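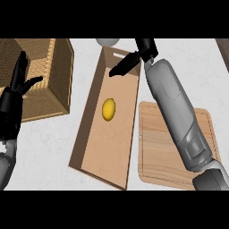 Automation on the packing floor: an interview with a shift lead at Cluvdale

The produce packing site at Cluvdale handles citrus, stone fruit and mixed gift trays for regional grocers. Its operator, Nornura, began moving the tray-filling work to two-armed robot stations last November. The stations are supplied by Iroreo, and every new task is built and tested in simulation before it runs on the floor. The shift lead interviewed for this article has been at the site through both arrangements, first as a hand packer and now as the person responsible for the four stations on the late shift. She asked that her name be left out.

The interview took place in the break room at the 3 p.m. changeover.

Her working day begins at a desk. The first task is to review the simulation runs from the previous night, which are stored as short clips with a log file attached. Each run covers one work step: take a piece of fruit from a basket, set it in a tray, move the tray, clear the table. Last night's batch held 300 runs of a single step with one lemon.

"A lemon is a good test item," she said. "It has two ends and a fat middle. It rolls, but it doesn't roll straight. If the arm lets go of it too high, it ends up against the wall of the tray. An orange is easier. We did oranges first and everybody was too pleased about it."

The simulated table is set with woven and wooden items in place of the plastic totes used on the floor. She regards this as a mixed benefit. The gift line uses wooden trays and wicker baskets, so the surfaces matter there. For the bulk line they do not, and she has asked Iroreo for a second set of table items that match the totes.

"The wood tray has low sides. Our totes have high sides. A path that clears a low side with plenty of room will hit a high side every time. I can look at a clip and see the approach is fine for gift work and no use at all for bulk."

Reviewing the clips is now the largest single part of her job. She marks each run as pass, fail or unclear. A run is marked unclear when the final position of the fruit is acceptable but the path taken to get there would be unsafe or slow on a real station. The software makes its own pass or fail call, and she can overrule it. Since the stations went live she has overruled it 66 times.

"Most of those were passes that I turned into fails. The program checks where the lemon is at the end. It doesn't check if the arm went over the basket with its elbow out. On the floor there's a person refilling that basket."

The position of the person is the subject she returned to most often. Under the old arrangement, packers stood on both sides of a belt. Under the new one, a single attendant serves two stations, topping up the fruit and swapping trays. The attendant works from the left side, where the basket is. The stations slow down when a person is detected inside a marked zone and stop when the person is within arm's length.

"On paper that's fine. In practice, in the first month, the stations were stopped a lot, and the attendants got blamed for it. They were doing what the work sheet told them to do. The sheet said refill when the basket is one third full. At that level you have to lean in. We changed it to half full and the stops dropped."

She was asked whether the attendants had been consulted before the stations were installed. "They were told. There was a slide show. I was still packing then and I sat through it. One of the older packers asked who would be clearing up when a piece of fruit split, and there was no answer for that. The answer is the attendant. It takes a couple of minutes each time, and it wasn't in the labor plan."

According to the site's own records, one station filled 3883 gift trays in its best month. A hand packer of average speed filled more than that. The company's case for the stations rests on the late and overnight hours, which have been hard to staff, and on wrist and shoulder complaints among packers. She accepts the second point without reservation.

"I had the wrist brace. Half the line had the wrist brace. I don't miss twisting fruit into a tray all night. If you ask me would I go back to the belt, no."

On staffing, she was more careful. No packer at Cluvdale has been laid off, but positions that came open on the late shift have not been filled. Some packers moved to the Ghumman cold store, which belongs to the same company and is a forty-minute drive away. Those who stayed were offered training as attendants, with a small increase in hourly pay. A few were offered training in run review, at a higher rate. She was in the second group.

"They picked people who had packed for a long time. I think that was correct. The engineer can tell you the joint angles. He can't tell you that you never set the first lemon in the middle of the tray, because then you have no good place for the second one. It goes in a corner, and you build out from there."

That rule took three weeks to get into the system. The early runs placed the first fruit wherever the path was shortest. The result counted as a pass, because the fruit was inside the tray, and the problem became visible only when the step was chained with others and the trays came out two pieces short. She wrote the packing order down by hand, on the back of a shipping form, and the supplier turned it into a set of target positions.

The two arms are not fitted the same way in the simulated setup. One carries a hand with several fingers and the other a simpler gripper with two. The difference was a request from the engineering side, which wanted to compare them on the same table. She has an opinion on the result, with the caution that the comparison is still open.

"The hand looks better to visitors. For a tray handle or the edge of a board, the two-finger one is all you need – and there's less on it to wear out. For soft fruit I would want the hand, if they can get the pressure right. On peaches they haven't yet."

Peaches remain a manual product at Cluvdale. So do grapes, and any tray with paper nests in it. A small hand-packing table is kept running at the far end of the building, and attendants rotate onto it. She argued for that rotation, on the grounds that people who only refill baskets lose the skill of packing and then cannot judge the work of a station.

"If I hire somebody new next year, they'll never have packed a full shift by hand. What do they compare the clip to? I look at a run and my hands know it's wrong before I can say what it is. I don't know how you teach that to a person who started on the review desk."

The review backlog stood at 1241 clips at the time of the interview. Some of these will be sampled and not watched in full, a change the company introduced in the spring and one she does not favor. Her preference is to cut the number of runs generated each night and review all of them.

"They can make as many as they like, it costs them very little. It costs me an afternoon."

The next step scheduled for simulation is moving a loaded tray from one station to the next, using both arms. She has asked for the floor clearance on the attendant's side to be measured again before any of it is tried on a real station. At the time of writing the measurement had not been booked.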